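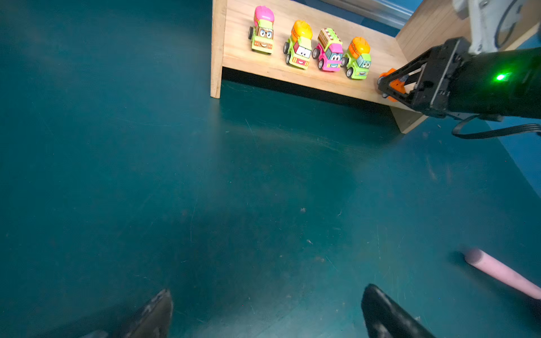 The toy library on Mulby Street

Families in Flaltcombe can borrow toys the way they borrow books. The library opened in February in a former shoe store and now has 233 members. A year's membership costs $45, and each household may take home four items at a time.

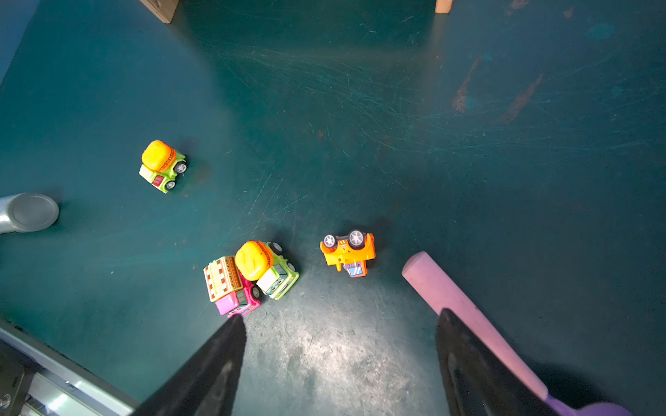
Loans run three weeks. Trucks and farm animals go out most often, puzzles least. A lost piece costs the family a dollar.
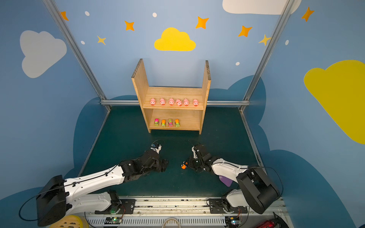

The Paswood branch, due to open on 2nd August, will be smaller, with 48 bins and no party room. Parents there have asked for evening hours.

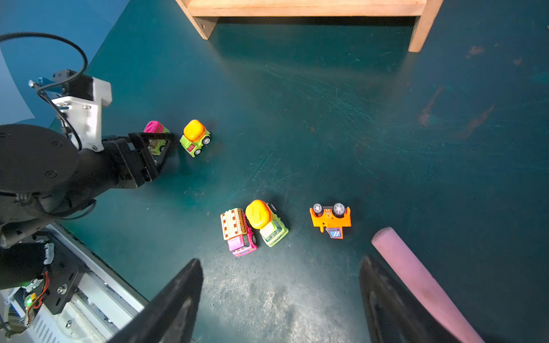

How to join

Bring proof of address to the front desk. Grandparents can sign up too.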